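Milthorpe moved its fitting room upstairs in July, and the coordinator of the Rundance costume loan has been sorting the space out ever since. The loan holds nearly 200 pieces, most of them jackets and skirts for school dance groups.

"We had the clothes before we had anywhere to put them," she said. "So people sat wherever there was a seat, and things got put down wherever there was room."

The whiteboard is on casters and gets pushed to whichever wall is free. Returns go in baskets on the floor until someone has time to check the seams.
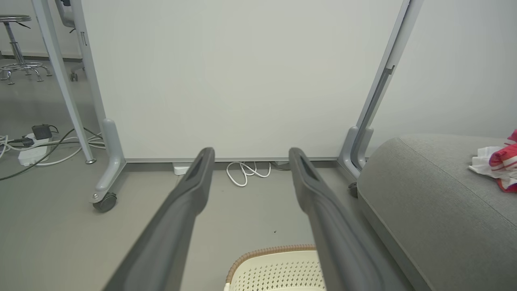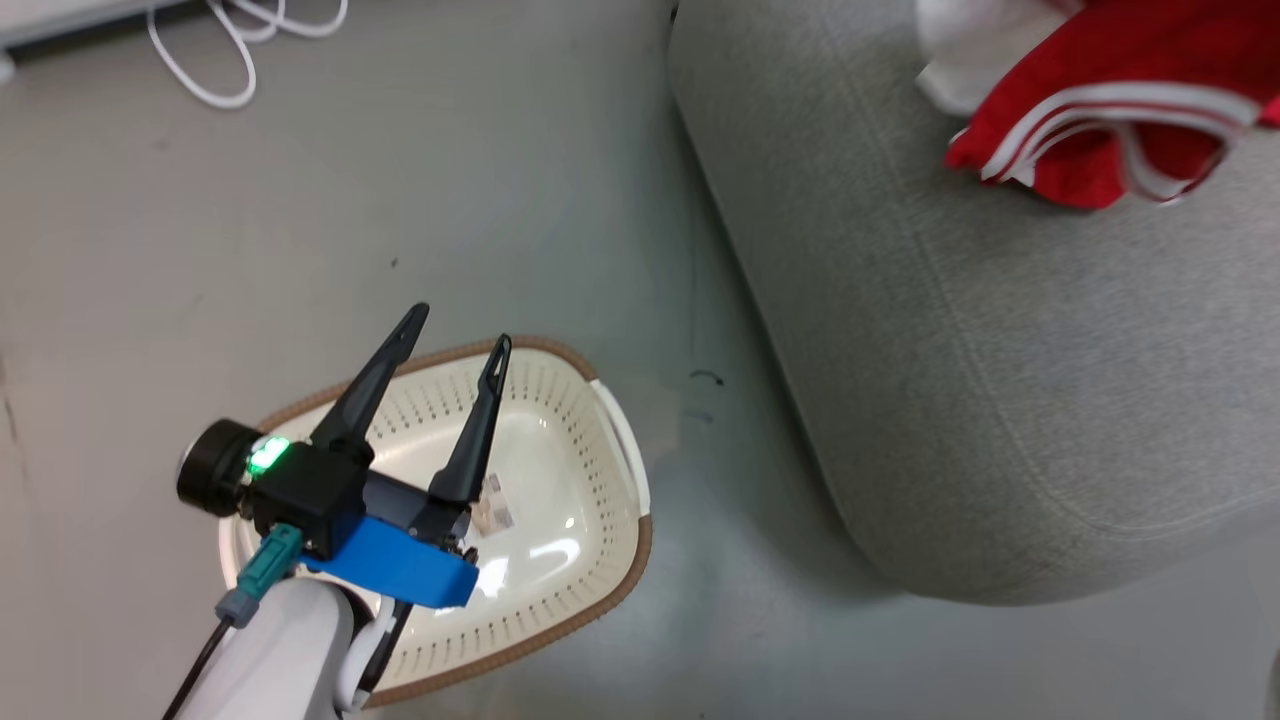
Cui, who hangs the returns, would like a rail by the door instead of more baskets, and has said so at each of the last 7 meetings. The coordinator agrees about the rail. "It's 100 dollars we haven't spent yet," she said.

Cables are next on her list. She wants the power strips off the floor and fixed along the wall before the fall groups start coming in at four in the afternoon. The sofa stays, she said, at least until the new chairs are delivered.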